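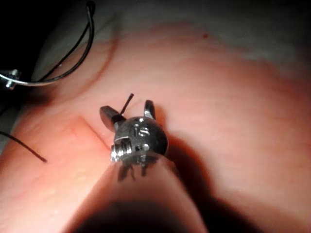

About Mollar Suture Pads

We make practice pads for people learning to sew tissue, and we love it more than is probably reasonable! Mollar started on one bench with a tray of pink silicone and a borrowed oven, and there are 7 of us now, all still cutting and pouring and arguing over the exact right shade of pink.

A good pad has to behave. The needle should go in with a little push, the thread should slide without sawing its way through, and when you pull a knot down the edges should come together and stay there. Our first pad that managed all of this was batch 372. We still keep a slab of it in the drawer and get it out whenever somebody wants to change the recipe (which is often).

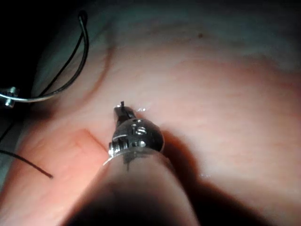 Curved needles are a favorite subject around the bench. The curve does the work if you let it, so we put a lot of practice time into turning the needle along its own arc and taking it out the same way. Then there is the thread. We like black for learners – it shows up beautifully against pink, and a loop that's about to snag is easy to spot. Leave yourself a short tail, keep the long end out of your way, and try the same knot again tomorrow.

Our pads come in two families. Barroso is the firm one, good for first stitches and for anyone with a heavy hand. Meser is softer and more slippery, and it will tell you right away if you're pulling too hard! Both can be stitched, snipped, and stitched again until the surface is more hole than pad, and plenty of people send us pictures of theirs at that stage. We pin up every one.

Last year we poured 3,962 pads. Most went to teaching labs and skills rooms, and a good number went to students who practice at the kitchen table after dinner.

We share a building with Clanix, who make the trays our pads sit in, and the door between us is usually open. Visitors are welcome most afternoons until four. Write to us first so we can clear a bit of bench, and bring your own thread if you have a favorite.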